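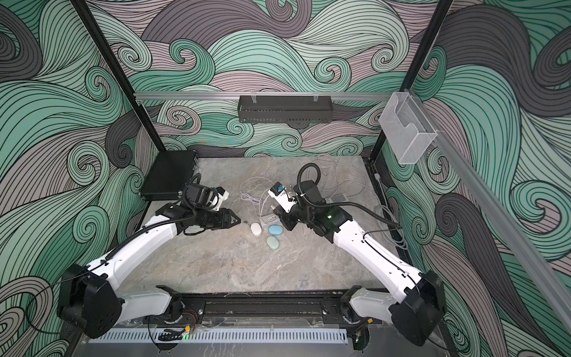 The table with the basket rail across the back and the clear holder in the corner.

I said in January that I would write up the table once it was put together, and two people have asked since, so I'm doing it this Sunday before I forget what I bought and in what order.

The walls came first. I had wanted plain white on all three sides and had gone as far as getting a price for it. Then Marijke Van Hecke came by with a book of samples from Kuipers and left it with me over a weekend. Most of it was florals. Near the back was the wave pattern, curls of mint green and pale teal with a dusty mauve and a charcoal gray mixed in, and every band filled with thin black lines. I turned past it several times and kept going back. In the book it was a small square. On three walls it is a lot louder, and I will admit that for the first few evenings I wondered if I had made a mistake. I don't notice it so much now. Visitors do.

If you are going to use a pattern with big curls like these, order extra. The swirls have to meet at the corners or your eye goes straight to the place where they don't. We lined up the left side with the back first and then did the right side with what remained, and there was one stretch where we had to stop and go back to the shop. Kuipers had the same batch, luckily. The man at the counter told me the color shifts a little between batches, mostly in the mauve, and I believe him. Anouk Kramer did her hallway two years ago with rolls from two different orders and you can see it on a bright day.

Now the top. It has a gray marble pattern with white and tan veins. I looked at real stone for about five minutes, until I heard what it weighs. I am happy with the gray. My last table was a glossy white and every pencil line and coffee ring showed from across the room. Gray with veins in it hides a lot. The one drawback is small parts. I dropped a washer on it in the first week and spent longer than I want to say looking for it among the veins, so for anything tiny I put down a dark cloth first.

I wipe it with a damp rag and a drop of dish soap. I tried a spray cleaner once and it left streaks that I had to go over again.

The part I get asked about most is the rail along the back. It's silver aluminum and runs straight across between the two black posts. My old setup had a shelf there and the shelf was a magnet for junk. Tape, receipts, batteries that might or might not be dead. Anything flat at that height will fill up in a week, at least in my house. A rail won't hold anything unless you hang it on purpose, and that slows me down enough that I put things back where they belong.

The black basket hangs in the middle on two small clips. It's metal, shallow, with rows of holes along the front. I bought it from Eltik along with the clips, and the clips cost nearly as much as the basket, so check that before you order. I looked at a deeper one too. Anouk has the deep one in her laundry room and she can never find the bottom of it. With a shallow basket you are forced to be picky. My rule is that it's for light things I reach for in a normal week and nothing else. Scissors, a tape measure, the roll of masking tape. If something hasn't been picked up in a month it goes to the closet.

Getting it level took longer than it should have. The clips slide, which is handy when you want to move the basket over, but each one has to be tightened a little at a time. I did the left one all the way first and the whole thing sat crooked. Loosen both, set a level on top of the basket, then go back and forth. Marijke held the level and told me I was going the wrong way. She was right.

I put the basket in the center because that's the easiest reach from either side. I thought about a second one next to it and may still do it, but I want to live with one for a while. There is also something to be said for leaving the pattern uncovered after all the trouble it gave us.

On the right, near the corner, is the clear acrylic holder. It's an open-topped box with a lower lip at the front, the kind you see in waiting rooms with brochures in them. I picked clear so the waves would show through. It's meant for paper: instruction sheets, the list of what I need to buy, the odd warranty card that I would otherwise lose. The low lip matters more than I expected, as you can get two fingers behind a sheet and lift it out without pulling up everything else. Peel the film off before you mount it. I mounted mine and then spent a while picking film out from behind the edges with a fingernail.

Acrylic scratches easily. Paper towels are the worst thing for it, so use a soft cloth and plain water, and don't scrub.

There's another aluminum rail down the right side, a long one in pale gray. I like that it more or less goes with the one at the back. They weren't chosen as a set and the finish isn't the same if you look closely, but with the walls as busy as they are I wanted the hardware to stay in black and silver and keep quiet.

Marijke thinks the whole thing needs a lamp in a strong color. She sent me a picture of an orange one. I'm going to leave that alone until spring. I have had enough of choosing colors, and the lamp I own works.

What I spent, for those who asked: the wall pattern was the biggest part by a good margin. The basket and clips together came to $51. I kept the receipt for those. The holder was $36 and I probably overpaid – I saw one much like it for less a few weeks later, in a bin of store fixtures someone was selling off. I'm leaving out the top, which I got at a discount that I don't think anyone else could get now.

A few things are still on my list. I want two spare clips, for the second basket if I get it. The bottom of the right wall needs another look, down where I had to trim in a hurry. And the sample book has to go back to Kuipers, who have been very patient and have called only once.

Next time I'll write about the closet, where everything that used to be on the old shelf is sitting in grocery bags.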